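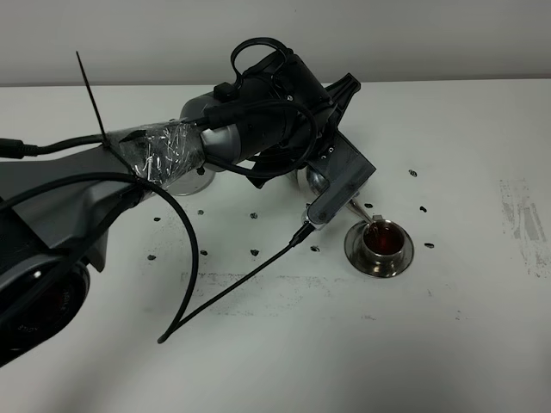
I have been drinking my afternoon tea out of steel for most of a year now and I keep getting asked about it, so I'm finally writing the tea post. It started when I chipped the last of my good china cups on the faucet (the blue one, I'm still sore about it) and had nothing left in the cabinet but mugs the size of soup bowls. I don't like a big mug for black tea. By the time you get to the bottom half it's lukewarm and you're only drinking it because you feel you should. So I went looking for small cups, and small cups led me to metal ones, and now I'm the person with a stainless cup and a stainless saucer at four in the afternoon. One thing I didn't expect is how good tea looks in them! You get that glossy reddish brown with a bit of shine up near the rim, and against all that silver you can judge the strength way better than I ever could in a dark mug. That color up there is pretty much where I like to stop.

The cup and saucer I use most came from Dristier, a kitchen supply place out past the highway that mostly sells to diners. It's not set up for regular shoppers. You walk in between towers of sheet pans and somebody eventually notices you. I wanted two cups and the man at the counter looked a little sad for me, because most people come in for a case of 80. He sold me two anyway, and then I went back in August and bought four more, so he must think I'm opening the slowest cafe in the state.

Okay, the heat question, which is what everybody asks first. Yes, a single-wall steel cup gets hot on the outside. If yours has a handle, use the handle, and if the handle is tiny then you get two fingers in there and you learn to be patient. I pour and then go do something for a few minutes, usually the mail. The tea also cools off quicker than it does in thick pottery, which I count as a plus, and my sister counts as a reason to never let me make her tea again. She has a lidded travel mug the size of a fire extinguisher and we've agreed to leave it alone.

The saucer I was wrong about. I figured it was just for show and I'd end up stacking them at the back of the shelf. But I want a wide flat one under the cup every time now. It catches the drips, it holds the spoon, and it gives you something to carry that isn't hot. My counter and table are both light colored and black tea leaves a ring on anything light if you turn your back on it, so the saucer has probably saved me a lot of scrubbing. Baking soda and a wet rag gets the rings off, by the way, if you're already in trouble.

Spoons! I have opinions about spoons. A regular teaspoon is too heavy for a small cup and if you leave it standing in there it can pull the whole thing over, which I have done, onto a library book. What you want is something with a slender handle and a small bowl. Mine are a mismatched bunch from a rummage sale and the best of them has "Magnusson" stamped on the back in letters so worn you have to tilt it under the lamp. I looked for more and got nowhere. If you've got a drawer full of Magnusson spoons and you hate them, write to me.

And stir gently. Metal spoon, metal cup – it sounds like a tiny fire drill if you go at it the way you would with a mug. I go slow, keep the tip low, and stay off the sides as much as I can. Early in the morning with people asleep down the hall, this matters.

Now the pot, because I went through a few before I found one I'd keep. My first was a big round thing with a short stubby spout and it dribbled all down its own front every single time. I tried the butter-on-the-spout trick and I tried pouring faster, and all I got was a bigger puddle and a slightly greasy teapot. Then Mingxuan Bai, who I used to share an office with and who makes better tea than I do, told me to quit fighting with it and get a small pot with a narrow spout. She also told me to bring the spout right in over the rim of the cup before tilting, and not to pour from up high like I was on a cooking show. I was a bit offended. I had been enjoying the cooking show thing.

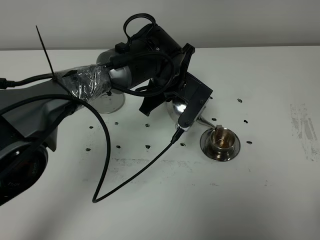 She was right, of course. With the spout in close you hardly get any splash, and you can stop without that last dribble running back under. My Flatitz pot holds 656 milliliters, and I know that only because I got annoyed one night and measured it with the kitchen scale. It's enough for me plus a guest, or me plus me again an hour later. If I'm alone I only fill it to 292, which sounds fussy, but I scratched a little line on a wooden skewer and I just dip that in to check. Takes two seconds.

For the tea itself I've been buying Javari, the loose black one in the plain bag, and I'm not going to pretend I can taste malt and honey and old leather in it or whatever the label says. It tastes like tea and it goes a good color. I give it four minutes. Five if I'm having milk, though milk in a steel cup looks a little gloomy to me and I mostly skip it these days. A bag is 21 dollars, which made me gulp, but it lasts and lasts.

Cleaning is easy until it isn't. The cups I just rinse and dry right away with a soft towel, and if I get lazy and leave them on the rack they come up covered in water spots (our water is awful). Shiny pots show every fingerprint, so either you make peace with that or you become someone who polishes a teapot before company comes. I polish the teapot before company comes. For the brown film inside, I fill it with hot water and a spoonful of baking soda, leave it overnight, and go around the inside of the spout with one of those skinny straw brushes in the morning. Don't use steel wool. I did that to one of the saucers and now it's the saucer that lives under the dish soap.

I still want a little tray for the whole setup, and I can't decide between wood and more metal. Wood would be quieter. If you have one that fits a small pot and two saucers without everything sliding into the corner when you walk, leave me the measurements in the comments and I'll go bother the man at Dristier about it.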